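Erville Residents' Handbook
Section 4: Setting Up and Using Your Lakeshore Day Permit

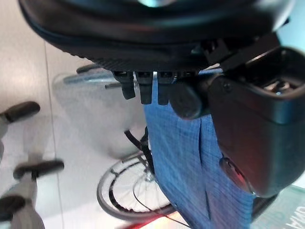 Who can use the town beaches at Lotholm and Arain?

Anyone at all may walk onto the sand at Lotholm, whether they live in Erville or three counties over. The parking lots are a different matter. The lot at Arain is for permit holders on weekends and holidays, and the lot at Lotholm is shared, with the rows nearest the water kept for residents until noon.

It has been this way, more or less, since the town council passed its shoreline rule in 1988, and it has been argued over ever since. We won't settle the argument in this handbook. What we can do is help you get your permit sorted out at the kitchen table, with a cup of something warm, well ahead of the first hot Saturday.

4.1 Before you begin

Please have these things close by:

A bill or lease with your Erville address on it, no older than 60 days
The license plate number of each car you would like to list
An email address you check now and then
Your old permit number, if you had one (it is fine if you can't find it)

Note: Renters have exactly the same standing as homeowners. We get this question so often that Mwanaisha Owino at the front desk has it taped to her window. If your name isn't on the lease, a signed letter from the person whose name is on it will do nicely.

4.2 Opening your account

1. Go to the town website and choose Prallari, the permit system, from the menu on the left. If you are on a phone, the menu is folded up behind the three little lines.

2. Choose New Household. If anyone at your address has held a permit before, choose Returning Household instead, even if that person has moved away. The system keeps its records by address, and two accounts for one address will get tangled.

3. Type your street address the way it looks on your water bill. "Street" and "St." are treated as the same thing, but apartment numbers need their own box, just underneath.

4. Enter your email address and press Send Code. The code is good for 15 minutes. If it hasn't come, have a look in your junk folder before you ask for another one; asking again cancels the first code, and then you may find yourself typing in the old one and getting cross with it.

5. Enter the code, pick a password, and press Continue.

Caution: Don't close the page while the blue bar is moving. Your address will be saved but your name won't, and you'll have to call us to get back in.

4.3 Adding your cars

1. From your household page, choose Vehicles, then Add.

2. Type the plate number without spaces or dashes.

3. Choose Everyday for a car that lives at your address, or Visitor for one that belongs to a guest. A household may list up to 9 vehicles in all, visitors included. That ought to be plenty for most families, though we do remember a certain reunion at Arain.

4. Upload your proof of address. A phone picture is perfectly good as long as the name, street and date can be read.

5. Press Submit, and write down the number that comes up on the next page.

Note: Visitor listings are cleared at the end of each season. Everyday listings stay until you take them off, so if you sell a car, please remember to remove it. Otherwise the new owner may be enjoying your parking space.

4.4 On the day

1. Arrive by whichever gate you like. Both have plate readers now, and there is nothing to stick on the windshield.

2. Wait for the green light. If it stays amber, pull into the short bay on your right and speak to the attendant, who can look you up by address.

3. If the sign says Full, please don't wait in the road. The county asked us very firmly to keep that lane open for ambulances. Lotholm's back lot is usually the better bet, and the walk down is a pleasant one.

Caution: A permit gets you a place in line, and it can't promise you a space. When a lot is full it is full for everybody, council members included.

4.5 If the rules change in a hurry

Once in a while the council has to close a beach or limit it to residents on short notice, for high water, bad test results, or a public health order. When that happens:

1. Check the banner across the top of your Prallari page. It is updated before anything else.

2. Leave your account alone. Closures don't cancel permits, and there is no need to apply again when the beach reopens.

3. If you had invited guests, let them know yourself. The system only writes to the account holder.

Residents who would like to speak about a closure, or about the permit rules in general, may sign up for the open comment period at any regular council meeting. Tariq Kakakhel in the clerk's office keeps the list and will be glad to tell you how far down it you are. Written comments for the February meeting can be dropped in the slot by the side door of town hall, day or night.

Section last revised 13 January 2022. Section 5 covers boat trailers and the launch ramp at Arain.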